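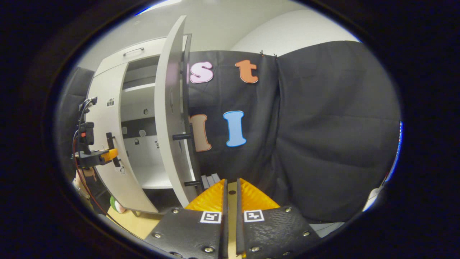
No. 283

WHITE CABINETS, OPEN DOORS

Quick one this time. The Yorath cabinets, doors open, July 2019. We've been going on about the outsides of these things for months and people kept writing in to ask what the insides look like, so, insides. Short notes, in the order I scribbled them. Measurements are in the old post if you need them, I haven't repeated them all.

For anyone new: Yorath is the back room at our place in Skuseck. Long wall, bad light in the morning, better after lunch. White cabinets because everything else in there was brown. Bought flat from Zollunden, put together over a couple of very long evenings, hardware from all over the place.

The door
Tall door, swung open, black handles on the inner face, one about halfway up and one down near the bottom. Round bar type. I like black on white, always have. Yes it shows dust.

The drawer
Slim dark pull on the white front up top. Slimmer than the door handles and no, they don't match. Tried matching ones first, looked like a bank.

The shelf
One white shelf, set high. Leaves a big tall space underneath, good for anything awkward. Brooms, rolled paper, the long level. If you store a lot of small stuff you'll want a second shelf, and Zollunden sells them seperately, which annoyed me.

The back
Little dark padlock shape hanging on the back wall, a light six-sided knob close by, and a gray fitting higher on the inside wall. Small things but your eye goes right to them against all that white.

The floor
Flat white panel. Plain. Easiest part of the whole cabinet to wipe and the part I forget to wipe.

The outside, left
Black bracket with slots running up it. Couple of small stickers on the side panel, the top one black and white and shaped like a camera. I'm fond of the stickers. They stay.

ABOUT THE WHITE

Asked every time so here goes. It isn't bright white and it isn't cream. The Zollunden card calls it Chalk. Next to printer paper it goes a bit gray, next to our old brown trim it looks like snow. Take a door outside and look at it before you order a whole wall of them. We didn't. Got lucky.

Cleaning: damp cloth, drop of dish soap, dry cloth after. Skip the scouring powder, it dulls the finish and then that spot grabs every fingerprint going. Pencil marks come off with a plain eraser. Marker doesn't come off with anything I own.

Edges are the weak point on any white door. Thin, they take the knocks, they chip first. I keep a touch-up pen in the drawer and go along the door edges when I remember. Two thin coats, let the first one dry properly. One fat coat makes a blob and you'll see that blob every day for the rest of your life.

ABOUT THE HARDWARE

Went through a lot of catalogs. Semier has the nicest bars for the money, in my opinion, and they don't mind selling you one at a time. A full set for the wall came to $70, which I thought was fair. Screws included but too long for a thin door, so buy shorter ones the same day and save yourself the second trip.

Drilling. Make a template out of scrap, clamp it, drill from the face side with a block held behind. Tape over the spot first. Sharp bit. I did one without the block and the back blew out, there's now a big washer on that one and we don't talk about it.

Check the gap before you put a handle on the inside of any door. Shut the door slow, hold a pencil where the handle's going to be, see if it hits the shelf. A round bar sticks out farther than you think.

Hinges: soft close, adjustable, came with the cabinets. Front screw moves the door side to side, back screw moves it in and out. Quarter turn, shut it, look, quarter turn again. Don't do it tired. Ours drifted over the first winter and needed another go, been fine since.

STUFF THAT WENT WRONG

Left-hand cabinet went up out of level. Floor in the Yorath room runs down toward the window and I'd checked it in one spot only. The door would drift open all by itself. Shims under the front, sorted.

Ordered a wrong-handed door. Sat in the hall for weeks. Zollunden swapped it in the end but you pay the shipping back.

Back panel in upside down on one of them. Groove was facing the wrong way, whole thing had to come apart again. The instrucions show it in a drawing the size of a stamp.

Glue on the floor panel. Let it go hard, then lifted it with a plastic scraper. Metal would've taken the finish with it.

QUESTIONS FROM LAST TIME

Several people asked if the shelf sags. Not so far, with a normal load. I wouldn't stack paint cans on it.

Somebody asked about lining the inside. Please don't use the sticky-back stuff, it bubbles and then you're picking at it for a month. A loose mat cut to size is fine on the floor panel, lifts out for cleaning.

Can you paint them? You can. Sand lightly, proper primer for slick surfaces, then thin coats with a foam roller. Take the doors off and lay them flat. I'd live with the white for a while first.

Smell: new board smells for a bit. Doors open, window open, gone in a couple of weeks. A bowl of baking soda made no difference at all that I could tell.

And the total. With the cabinets, the hardware, the extra screws, the wrong-handed door and its trip back, plus a level I should have owned already, the wall cost just under $2,000. More than I told people at the start. Less than the built-in quote by a long way.

STILL TO DO

Trim along the top where there's a gap to the ceiling. Toe kick on the right-hand end. Something for the light, the insides get dark when the sun moves round and I'm thinking of a battery strip stuck up under the shelf. Semier does one with a switch that comes on with the door. Haven't tried it, will report.

Next set of pictures in August, probably the long drawers, if the runners show up. Comments are open till then. If you've got the same cabinets with a differnt handle, send a picture, I'd like to see it. Small files please, the inbox is nearly full again.

Filed under: Cabinets & Storage / The Yorath Room / Handles and Pulls

Recently added
Zollunden flat packs: what's in the box
Shims, and a floor that isn't flat
Semier bar pulls, black and brushed
Brown trim, before and after
Touch-up pens compared
A bench for the Skuseck back room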